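Grudside Kitchen Arm Study: Progress Report to the Oksanen Fund
Prepared by Junhao Dong, Gilmont workshop, Utville. Period ending June.
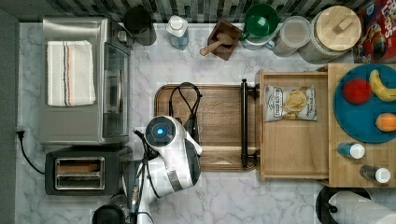 Which gripper will we use for the second half of the project?

We will continue with the soft-pad gripper for most tasks, and keep the two-finger hard gripper for handles and knobs. The reasons are given under Results.

Work done in this period

In the proposal we promised to compare 2 grippers on the same arm, with the same controller settings, in a normal kitchen layout. This comparison is now finished. We made 802 trials in total. Each trial is one attempt to reach, close, lift and place a single object, or to pull a drawer by its bar. A trial counts as good only when the object ends inside the marked area and is still upright, if it was upright at the start.

The start of the period was slower than planned. The first cable route along the arm was too tight, and the wrist stopped with an error when it turned far to the left. We changed the route and repeated all trials made before the change. The repeated trials are the ones counted in this report.

Results

For fruit and for bags of chips, the soft pads are clearly better. The hard fingers left marks on peaches even at the lowest force that the controller accepts. For small bottles lying on their side, the two grippers are almost equal. The soft pads are more forgiving when the position is a little wrong, but they sometimes roll the bottle away before closing.

For the drawer, the hard fingers win. The soft pads slip on the round bar when the drawer is heavy, and more force does not help much.

Changing from one gripper to the other took 45 minutes in the beginning, mostly for calibration. With the saved settings it now takes 35 minutes. I had hoped for a bigger improvement, and I will look again at the calibration steps.

Budget

Spending is inside the plan. We bought one more set of soft pads than expected, as the surface wears faster than the supplier told us. The cost was covered from the line for small parts.

Next period

We will test both grippers with the overhead camera moved lower, and then with lids and jars. I would also like to ask the Fund to confirm if the second site visit can be held in the afternoon, when the arm is free.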